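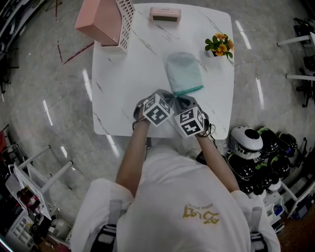 Working Rules for Shared Collection Stations
Project report, Kendlow student group

1. Purpose

Our project was to write a set of working rules for recording tabletop tasks with hand-held grippers, and to check whether people could follow them through a full shift. Before this there was a two-page note from the Juruvine setup, mostly about charging and cables. It said very little about the table, the markers or when to throw a recording away.

2. What we started from

We went through 2318 recordings made before the rules existed. Of these, 229 had been rejected at review. The most common reason written down was a marker lost from view, usually when the operator turned a wrist too far in or let one hand pass over the other. The second was a start position that did not match the task sheet. A good number had no reason written down at all, and we could not use those.

3. The rules

3.1 Marker cubes are checked before each block. A scratched or dirty face means the cube is swapped. Do not clean it with solvent.

3.2 Cables stay slack at the wrist. If a cable pulls when the arm is straight, stop and re-route it.

3.3 Soft items such as cloths and pouches are laid flat within reach of both hands. The operator does not smooth them by hand once recording has begun.

3.4 Background objects on the table are part of the setup. They may be moved between blocks, and the change goes in the log -- even a small one.

3.5 Helmets and spare gear go back on the shelves, never on the work table.

3.6 A block is 20 recordings, then a break. The operator can stop earlier and does not have to say why.

3.7 A failed grasp is kept and labeled as failed. Only a recording with a tracking or equipment fault is deleted.

4. Trial

We ran the rules for most of June and collected 2000 recordings. Logging was done in Flustow, with a required field for the reject reason. Rule 3.4 was the one people skipped most. Rule 3.7 caused the most argument, as some operators had been deleting their own misses and felt the new labels made them look bad. We changed the label from "operator failure" to "grasp failed" and left the rule alone.

5. Open points

The rules say nothing yet about floor tape, and two stations use it differently. Strap fit also needs its own line -- we had complaints from shorter operators and only fixed them case by case. Both are on the list for the next version, along with a shorter log sheet.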